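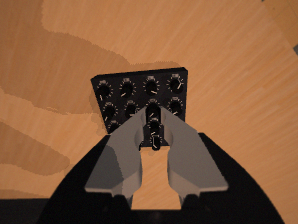
## Ticket 493 - Plolus tabletop pack, wrist view

**Opened by:** Keith Hollis, Hapeta
**Product:** Plolus simulation pack, release 2 (trial license)
**Status:** Open, waiting on Wurkon

### Problem

We are trying out the pack before buying seats for the fall. Two things in the wrist view:

- The labels over the knobs can't be read. We need them to tell one control from another.
- Shadows on the wood have jagged, blocky edges. It's worst at the upper left, next to the board.

The arm itself loads and moves fine. The pointer lines on the uncovered knobs are clear enough to work with.

### Log

1. Restarted the pack with default settings. No change.
2. Raised the texture setting to the maximum. Wood grain got a little sharper, labels stayed blurred.
3. Switched to the room view with the same table and a pegboard. The arm's shadow has soft edges there, so I don't think shadows are broken everywhere.
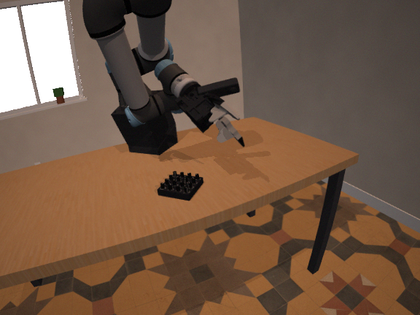
4. Updated the graphics driver and ran the wrist view again. Same jagged edges. Memory use was at 94 percent with both views open - closing the room view brought it down but didn't help the picture.
5. Tried a second computer with 16 GB of memory. Same result.

### Reply from Wurkon support

Please send your render settings file. Shadow resolution is set per camera, and the wrist camera may still be on the low preset. We are checking the label texture on our side.

### Update from Keith

File sent. Wrist camera was on low. I'll change it and rerun step 4 this afternoon. Please keep the ticket open for the labels.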